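4. Where the Sour Went: Household Lemon Use in Hallport
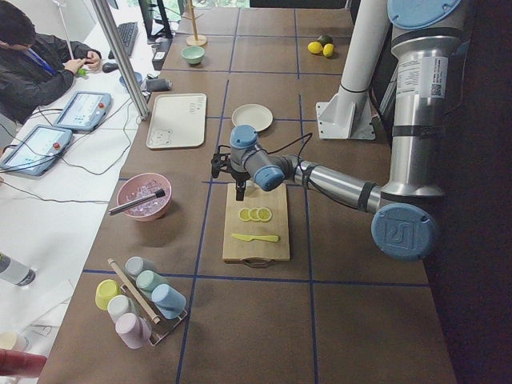

T. Kometti

Figure 1. Lemon slices and a yellow plastic knife on a cutting board.

Recipes are a poor guide to what people do with lemons. The 48 households in our Hallport sample owned plenty of cookbooks, and the cookbooks were very clear on the matter: juice of half, zest of one, serve at once. The kitchen diaries tell a sadder story. Of 2,647 entries that mention a lemon at all, the largest group records its purchase and the second largest its disposal.

Slicing is where the trouble starts. A whole lemon will wait in a bowl for weeks with some dignity. Once it has been cut into rounds (Figure 1), the household is committed to tea, fish or guests, and the diaries suggest that none of these could be relied on. Fifteen households kept cut lemon in the refrigerator door, where it was described as "still fine" on several days in a row and then never mentioned again.

We had expected the Louro district, with its larger kitchens, to waste more than Jaka. It wasted less. Cooks in Louro squeezed the fruit whole and froze the juice, a habit most of them credited to a mother-in-law. Jaka respondents favored slices, mainly for water, and told us they liked how it looked.

Two limits apply. Diaries were kept through April only, before the iced tea season, and respondents wrote their own entries. One household reported eating every lemon it bought, peel included. We have left it in the totals but do not believe it. Bottled juice is taken up in Section 5.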